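Writing rules that people can follow: a talk with Pallavi Gautam

August 2025

When Pallavi Gautam joined Rendness, the handling rules for hand-held grippers were a document of 138 pages. She read all of it in her first week. Then she asked the people who worked with the grippers every day which part they used most, and most of them told her they had never opened it.

"I was not angry," she says. "I also would not open it. It was written for an auditor, and the person with the tool in the hand was forgotten."

Today the rules fit on four pages. Gautam wrote them together with Trilok Rajput, who trains new operators at Rendness, and they are now used also by two partner firms, Tisow and Saxena. I met both of them over tea and asked how one makes a standard for a work which is still so young.

Rajput answered first. For him, a rule must be something a second person can check by looking. "If I write 'handle the object with care', what shall I check? But if I write 'close the jaws on the widest part and stop when the object does not slip', then I can stand next to you and see it."
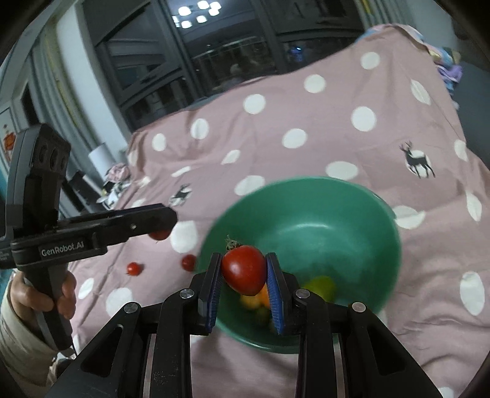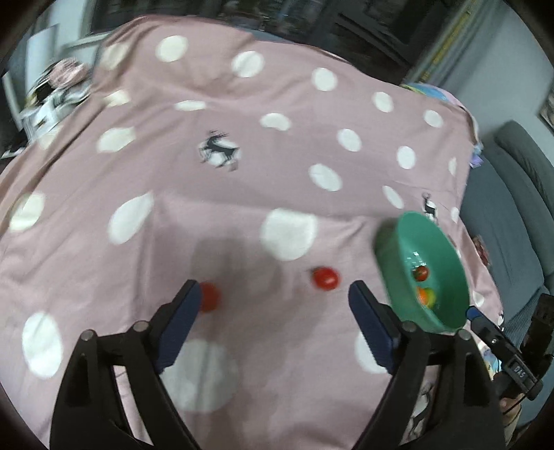
The rule that caused most discussion is the one about soft objects. The old document had a single limit of closing for everything, and Gautam wanted to remove it completely. Rajput wanted to keep it for beginners. They agreed on a middle way: a new operator practices first with things that show damage easily, and only later moves to boxes and bottles. Small tomatoes beside a green bowl or basin are good for this, Rajput says, and so is a cloth with folds under them, which does not let you trust that the surface is flat. "On a hard table everybody looks skilled," he says. "On cloth the fruit can roll a little when you come near, and you must come slowly."

There is also a rule for two people sharing one task. Each of them says aloud which object is theirs before the jaws close, and the tips of the two tools should never meet over the container. Gautam admits that this sounds childish. In the first version they left it out, and they put it back after reading the error reports. From 2,145 recorded sessions, the most common note was that both operators had gone for the same object.

I asked if cables have a rule too. "Of course," said Gautam. "The cable hangs free below the hand and does not cross the work. It is on page two."

Not everything is decided. Saxena would like a fixed rest after 30 minutes, while Tisow prefers to leave it to the operator. Rajput is on the side of the fixed rest. He has seen that a tired person begins to squeeze harder and does not notice it. Gautam wants to see more data before she writes a number down, "because a number, when it is printed, is very difficult to take back."

The next version will be tested in the Rornura project, where the plan is to collect 4,000 sessions with the same four pages. Gautam has already been asked to add a fifth page. For now she has refused, but she keeps the requests in a folder, and Rajput tells me that most of them came from him.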